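Bean growers of Hurnden open a shared store

24 November 2018

The bean growers of Hurnden have now a shared store for their dry beans, in the old mill on the Endby road. It was opened this week by Markos Fragkou, who has grown black beans in the valley for many years.

Until now, most families kept the harvest at home, and a part of it was lost each winter to damp. 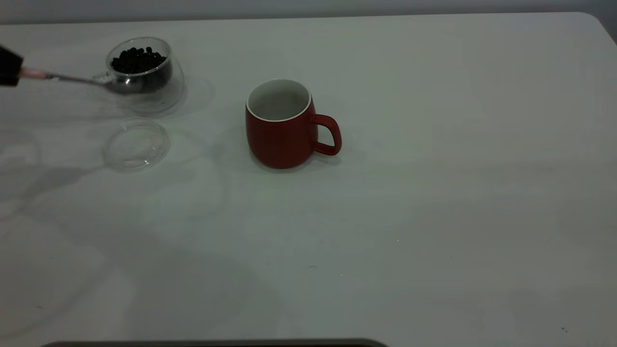

The mill was built in 1664 and stood closed for a long time. The repair of the roof took two years - longer than planned - and the upper floor will be ready in March.

"We can wait for a better price now," said Shewit Admasu, who sells her beans at the market in Wogan. Growers who want to rent a space can ask at the mill in the mornings.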